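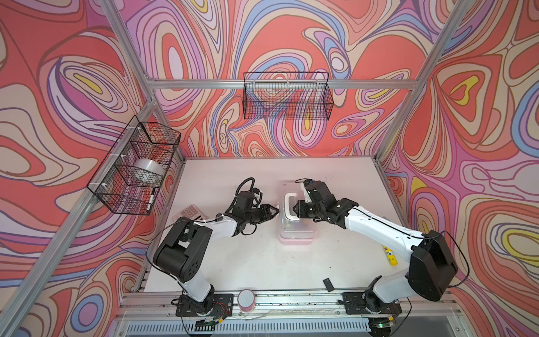

Majali wants to know why we keep changing the wall covering when the model already manages the box in the old booth. The message was waiting at seven this morning, two lines long, and it went on to say that 300 clean examples beat 3000 messy ones. I agree with the second part. On the first I wrote back that the policy we trained in June did well until Kasside moved it to a booth with plain walls, and then it reached short on nearly every try. It had learned the background. I have heard nothing since.

Tuesday. Setup log, then recording.

Swirl pattern on all three walls for this batch. Both arms homed without error. The left wrist cable has a wide loop in it and I want it shorter before the next batch, but I did not want to redo the calibration today, so it stays.

Task is the storage box with the white handle. Stationery goes on the table as clutter: calculator, glue stick, roll of tape. Positions are shuffled between episodes from the printed list. I skipped the list twice and placed things by hand, and both times I put the glue stick on the right. The list exists for a reason. Those two are flagged in the notes column.

Recorded 37 episodes before lunch and kept 27. Most of the rejects were mine: I paused over the handle to think, and a pause of more than a second teaches the model to pause. Two were dropped packets on the right arm. One had both grippers closing on the handle together, and I threw it out although the lid came up fine.

Afternoon slower. The Zesora uploader rejected the first file for a timestamp gap, accepted it on the second attempt with no change, and gave no message either time. Filed a ticket.

Open question for the Fatby call: do we label failed grasps and keep them, or go on deleting? I lean toward keeping. Storage is cheap and we have no recovery examples at all.

To do: shorten cable, reprint list, check right arm network port.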